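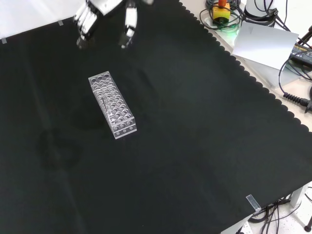

A visitor to the March open day remarked that the arm seemed slow, and asked whether it could be run at full speed for the public. It cannot. The Skemus demonstration program holds a reduced speed at all times, and presenters must not change this setting.

Section 5. Tube Rack Demonstration (Open Days and Group Visits)

This section applies to the Cimirov bench at the Arkum visitor laboratory. Presenters must have completed the Wumbei bench induction before using it.

5.1 Preparing the bench

1. Spread the black cloth over the work area and tape down the corners. Folds under the rack must be smoothed out by hand.
2. Place the clear acrylic rack on the cloth. Check that it sits flat and does not rock.
3. Confirm that the emergency stop is within the presenter's reach and that no cable lies across it.
4. Load program 573 and select Visitor Mode. Allow some 8 minutes for the start-up checks to finish.

CAUTION: Use empty tubes only. Discard any tube with a chipped rim.

5.2 Running the demonstration

1. Ask visitors to stand behind the floor line. Children must be accompanied by an adult.
2. Hand a tube to the gripper using the Present command. Keep fingers away from the rack once the tube is held.
3. Press Start. The gripper lowers the tube upright through the plates of the rack, and releases it when the lower end is seated. 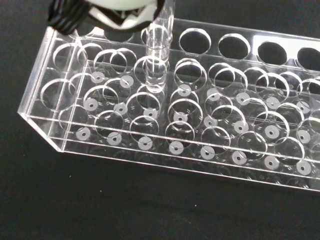

4. Wait for the arm to return to its rest position before inviting questions.
5. Repeat with a fresh tube if time allows - a full cycle takes 152 seconds.

NOTE: If a tube catches on a plate, the program pauses and displays a message. Do not pull the tube free. Press the emergency stop, then follow the recovery steps in Section 6.

5.3 Closing the session

1. Select Park and wait for the arm to stop moving.
2. Take all tubes out of the rack and return them to the labelled tray.
3. Record the session in the bench log, including any stops - planned or otherwise.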